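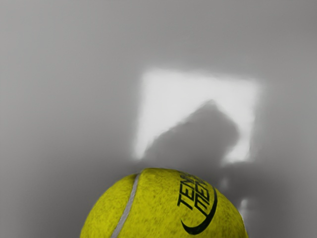
Learning by hand

Give a robot a tennis ball and it has no idea what to do. Give the controls to a patient person and, an afternoon later, you have the beginnings of a lesson!

I spent a Thursday at the Troruvum workshop in Brimville, where the team teaches machines by steering them. You hold a pair of light handles, you watch a screen, and whatever your hands do, the arm does too. Every go is recorded. After 700 of them the robot gets to try alone.

They practise in simulation first, and I loved that part. The ball on my screen was bright yellow-green against plain grey, fuzzy and flecked, with its pale seam curving down one side and black lettering on the other. I kept wanting to squeeze it.

My first 10 tries were hopeless (I came in far too fast), but then something clicked and I stopped thinking about the handles at all. The good teachers here manage 80 goes before lunch, wobbles included. Wobbles are welcome, because the robot needs to see how a person puts things right.

A sister group in Taltville prefers to take hold of a real arm and push it through the job. It's slower, and 60 goes make a full day, but you feel every bump. I've already asked if I can have a turn.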